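Tuesday, November 3, 2020
Mollidton bench, teleop notes, Pringle task set

Morning

Started again on the two-part task. Operator in the gloves, robot follows, we log joint angles and head camera, and later Cilo gets trained on the lot and is supposed to do it alone. I wrote in August that I doubted the gloves were good enough for this, and I still doubt it. Writing things down properly this time so that we can argue from notes and not from memory.

The plan for the day was 14 clean demonstrations of the right hand going to the white block, left hand parked out of the way. "Clean" as in no regrasp, no bumping the table, no operator laughing. We have been generous with that word. Going back through the older logs there are runs marked clean where the thumb wanders off halfway and comes back, and if I were a learning algorithm I would learn to do that too.

Calibration first. Operator holds both hands flat, then a fist, then flat. The left thumb mapping is the usual trouble. With the operator's hand relaxed the robot's isn't, so the person ends up holding an odd shape all session to get a normal one at the far end. That's tiring, and I think the tiredness ends up in the data.

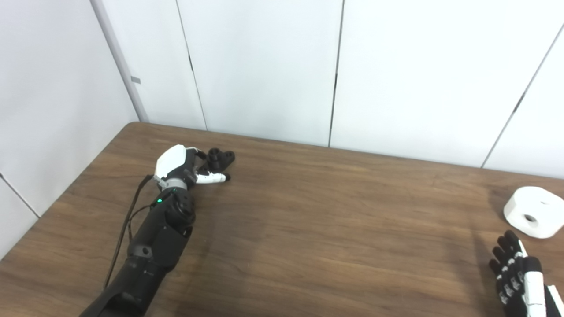
Left arm out over the table, nothing in the hand. White block at right.

I keep coming back to this parked position. The operator thinks of the left arm as doing nothing, but every joint value is recorded all the same, and Cilo can't tell idle from deliberate. Either we fix a rest pose in software and lock it, or we accept that half of each recording is somebody's elbow getting comfortable. I'd lock it. The argument against is that it looks stiff and we need both arms later anyway. Fine, unlock it later.

Logger dropped out 2 times before lunch. Restarted Tustenis both times, no error in the console, which I like less than an error. Check whether the disk was busy.

After lunch

Got 11 runs I would be willing to show someone. The rest are kept but tagged, please don't delete them.

Put the hands palm down on the table between runs as the common start. This is the best change of the day. It gives the operator something definite to come back to, and the start poses in the log look much closer together than they did this morning, though I've only looked at the plots and haven't worked out the spread.

Bracket and block both out now, towards the far edge. The black bracket is on the left and the white block over by the right hand. My worry is how near the block is to the fingers at the start. If the hand begins next to the thing it has to reach, we're recording very short reaches and calling them reaching. Someone will plot a success rate from this and it will look marvellous. Move the block about, including to places the operator finds annoying.

Second worry is the holes in the block. From the head camera they are just dark patches, and the orientation of the block depends on them. The operator sorts this out without thinking. I don't see where in our data that knowledge gets written down – we save what the arm did and never what the person was looking at.

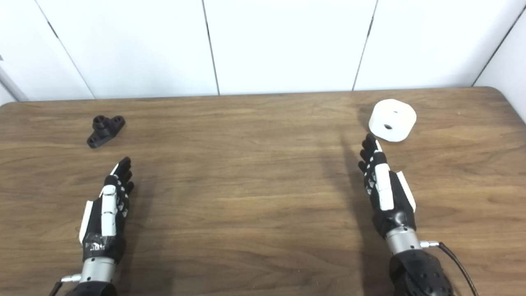 What I'd want before believing any of it

Total in the folder is now 131 runs counting the tagged ones. That sounds like plenty until you sort them by block position, and then it's the same few demonstrations over and over with different file names.

Hold back one block position completely and don't train on it. Decide which before looking at results.

Same operator for a full day, then a different one for a full day. At the moment they swap mid-session and it isn't in the log who had the gloves on.

Replay test: play a recorded run straight back with no learning at all, block put back by hand. If plain replay does as well as Cilo, we've built an expensive tape recorder. I have asked for this before. It's an hour's work.

Redo left thumb calibration with the hand warm and again cold, compare.

Gloves are on charge. Cable on the right wrist wants checking before anyone runs the big rotations tomorrow.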